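Shoes on the Rack: pictures from the two-arm bench

Posted 2/3/22 by Salvador Valente

Hello again, and thank you to everyone who wrote in after the last gallery — I read all of your notes, even the long ones. This page follows the Vurach study, in which we ask whether a pair of arms can learn a household job from people guiding them through it, with no hand-written steps at all. The job is putting footwear on a small rack. Vik and I chose it over folding towels because slippers keep their shape, more or less, and because there is always a strap in the way of something.

We recorded 153 demonstrations in January and trained the first policy, which we call Mirkis, on those alone.

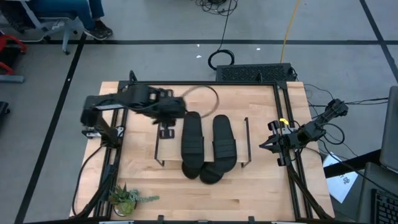
Mirkis managed the first shoe of a pair quite happily and then tended to dither over the second, with both arms hovering and neither one wanting to commit. Hurnard, the second policy, saw the same demonstrations plus 34 short corrections, each starting from the moment of dithering. That was a much smaller helping of new data than I had expected to need, and I was rather pleased, I must say!

We have run about 700 trials since then, with Hurnard finishing the pair a good deal more often than Mirkis did. It still struggles when two toes are pressed close together, and I would like to look properly at the grip angle before claiming anything grander than that.

The write-up should be ready later in February. If you would like the trial sheets before then, drop me a line and I will send them over — they are untidy, but the columns are labelled.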